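So we're in month three with the arm on the packing bench at Voltinura, and people keep asking me if I hate it. I don't! I used to box 734 units on a good shift and go home with my wrists on fire (ask my husband about the ice packs). Now the arm does the picking up and I do the checking, and by April I'd stopped wearing the brace.
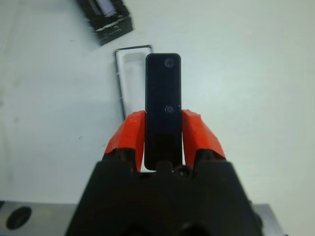 What I do miss is the talking. Trinidad Montecinos and I worked elbow to elbow for years, and now she's over in returns with 41 bins to herself – we wave. Octavio says they'll train both of us on programming the thing, which would be great, except he said that in winter too. The pay bump for "operator" hasn't shown up yet either. I'm asking again before the summer rush, and I'm bringing Trinidad with me.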